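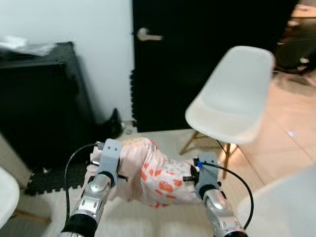
Figure 2. Pink patterned fabric held at both ends.

4. What the fresh linen studies can and cannot show

The claim that people sleep better on newly washed bedding is repeated so often that few papers bother to cite it. When they do, the trail usually leads to the Grarkance survey, in which 800 adults were asked how well they slept after changing their sheets. They were asked once, in the morning, by a questionnaire with the word "fresh" in its title. We find it hard to see what other answer it could have produced.

The Jestville trial is better, but not by much. It had 50 participants and a washout period of 9 nights. Half were given laundered pillowcases, and half kept the ones they had. Everyone could tell which group they were in by smell alone. Sleep was recorded in a diary filled in at breakfast, and the reported gain was 2 points on a scale whose test-retest error was never published. A later reanalysis dropped the diaries with missing nights and the gain shrank further. 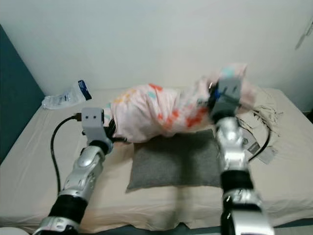
4.1 The problem of the person who makes the bed

Most of these studies treat the linen as the treatment and ignore the labor. Someone strips the bed, does the wash, and puts everything back. In the Dorkodwood diaries, the person who changed the pillowcases was often the one who filled in the form. A tidy room and a finished chore may well leave people in a better mood at bedtime, and mood at bedtime predicts diary scores in nearly every data set we have looked at.

Dekker tried to get past this by having hotel staff change the beds while guests were out.

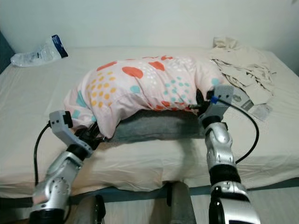 The effect vanished for total sleep time and held up only for "comfort," a single item that guests may have read as a question about the hotel. Room temperature was not logged. Neither was detergent, though scent is the obvious thing to rule out first. The trial ran only in January, when windows stay shut and a scented pillowcase is harder to miss.

None of this proves that clean bedding does nothing for sleep. It does mean that the size of the effect is unknown, and that advice to wash pillowcases more often should rest on hygiene until someone runs a trial with unscented detergent and a motion sensor.

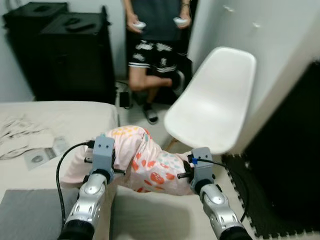

Kristof Wuyts objects that this sets the bar too high, and that if people say they slept well, the report is itself the outcome worth having. We would accept that for comfort. We do not accept it for hours of sleep, which people estimate poorly on any kind of sheet.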